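Search this site Go

Home Articles Places Planning and land use Random page

Idard Quay redevelopment

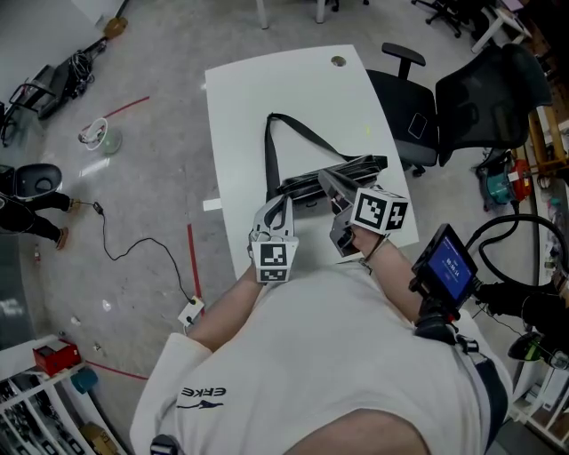

The Idard Quay redevelopment is a mixed-use building project on former dock land in the town of Luik. The site was used for grain storage until the port moved its operations downstream, and it was later rezoned for offices, shops and housing. The developer is Cirklow, a property company that also owns the adjoining Gritum warehouse.

Background

The town bought the land from the port authority and cleared most of the sheds. A first plan, drawn up by the architect Kaja Ots, proposed a hotel and a conference center. It was dropped after the hotel operator withdrew. Cirklow then signed a development agreement with the town under which it would pay for new streets and a flood wall in return for a long lease on the site.

Design

The approved plan has four buildings arranged on either side of a public walkway. The tallest is an office block at the eastern end. The Gritum warehouse is a protected structure and is to be kept, with its ground floor converted to a covered market. Housing is limited to the two western buildings, which contain 56 apartments, 40 of them for rent. Parking is underground and is reached from the north side.

The office space is planned for up to 2,000 workers.

Public response

Most written objections concerned traffic on the bridge road and the height of the office block. Residents of the streets behind the quay also asked for a larger share of housing. Eglė Adomaitis, a member of the town council, proposed an amendment that would have replaced one office floor with apartments. The amendment was defeated in February, and the plan passed at the same meeting with conditions on delivery hours and night lighting.

Construction

Work on the flood wall was scheduled first, followed by the streets and the western buildings. The lease gives Cirklow 30 months from the completion of the wall to finish the housing. The office block has no fixed completion date, and may be built in two stages.

See also

Port of Luik
Gritum warehouse
Bridge road widening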